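How to Break In Shoes for a Long Walk Without Losing the Will to Walk

Last June I walked a stretch of the Sauerland with Wiebke Kasten, who is from there and regards a hill as a kind of sidewalk. I had bought new shoes four days earlier. By lunch on day one I had a blister on each heel and a third on a toe I had never thought much about. By dinner I was crossing the guesthouse lobby in borrowed slippers, taking very small steps, like a geisha with gout.

So this is the method I use now. It takes three weeks, most of which you spend at home, and it costs nothing beyond the shoes and some socks.

Before you start

Buy the shoes in the late afternoon. Feet swell over the course of a day, and a shoe that fits at nine in the morning can be a small prison by four. Take the socks you plan to walk in. If you have insoles, take those too, and put them in before you try anything on. The salesperson has seen worse.

You want a thumb's width between your longest toe and the front of the shoe. Your longest toe may not be the big one. Check both feet and fit the larger. If the store has one of those little carpeted ramps, walk down it and stop short. If your toes hit the front, go up half a size and ignore whatever your vanity has to say on the subject.

A shoe that hurts in the store will hurt on the trail. Breaking in softens a stiff shoe. It does nothing for a short one.

Week one: the house

Wear the shoes indoors for an hour a day. Cook in them. Go up and down the stairs. Don't go outside, even to the mailbox, until you are sure you're keeping them, as most stores take a dim view of returns with gravel in the tread.

After each hour, take off your socks and look at your feet in decent light. You're looking for pink patches. Pink on the heel usually means the heel is lifting, and the cure is in the lacing (see further down). Pink on the outside of the little toe means the shoe is narrow. If it's still pink after four days, send them back and start again with a wider pair. I have done this twice with one model, the Fivus, on the theory that the third pair would like me better. It did not.

Bend the soles by hand while you watch television. Hold the heel in one hand and the toe in the other and flex it where the ball of your foot goes, gently, 40 times or until your spouse comments.

Week two: the neighborhood

Now you can go out. Keep it flat and keep it near home. I aim for 3,000 steps a day for the first half of the week and 4,000 for the second, in the socks I'll be using later. Cotton socks are a mistake. They hold sweat against the skin and then rub it in. Wool or a synthetic blend will do, and they don't need to be expensive.

Carry a second pair of shoes in a bag. The moment you feel a hot spot, stop and change. People hate doing this. They would sooner walk home on raw skin than be seen swapping shoes on a bus bench, and I understand, but the bus bench heals faster.

If your shoes are leather, a little conditioner on the flex points helps. Mine is a tin of Bukance that smells like a saddle shop and has lasted for years. Leave mesh and other fabric alone. Do not put any shoe in the oven, the microwave or the bathtub, whatever your uncle did in the army. Heat can loosen the glue, and then you'll have two shoes and two spare soles.

Lacing for a loose heel

Most walking shoes have an extra eyelet at the very top that people leave empty for life. Use it.

1. Lace up as usual to the second-to-last eyelet.
2. On each side, feed the lace straight up into the top eyelet on the same side, from the outside in, leaving a small loop.
3. Cross each lace over and pass it through the loop on the opposite side.
4. Pull down first, then up, then tie.

The heel should now stay put. If the top of your foot goes numb, you've overdone it. Loosen the lower rows and keep the top snug.

Week three: the hills

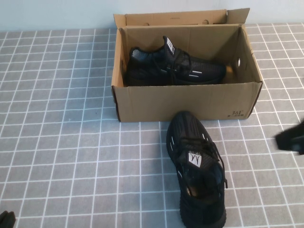
Find a slope. Downhill is the real test, and it's the one everyone skips. Put on the pack you'll be carrying, loaded the way you'll load it, and walk down something long enough to be boring. Weight makes your feet spread, and a shoe that behaved nicely on the way to the bakery may have other views with a full pack on top of it.

Do this three times, with a day off between. On the last one, go for at least half of your longest planned day. My friend Philomena Fitzgerald skipped this step before a walk that included an 11 mile day, and she still refers to the final two miles by a name I can't print.

Trim your toenails a couple of days before you leave. Straight across, not too short. Doing it the night before is asking for a sore corner.

On the walk itself

Tape early. Put it on at the first warmth, on clean dry skin, with the corners rounded so they don't catch on the sock. Take your shoes off at lunch and let your feet air out, downwind of the sandwiches. Change socks at the halfway point and hang the damp ones on your pack.

If you get a blister anyway, leave it closed if it's small and put a cushioned dressing over it. If it's large, very painful or looks infected, have a pharmacist or a doctor look at it. Diabetics and anyone with poor circulation should see one for any blister at all.

And pack light slippers. Your own, in your own size.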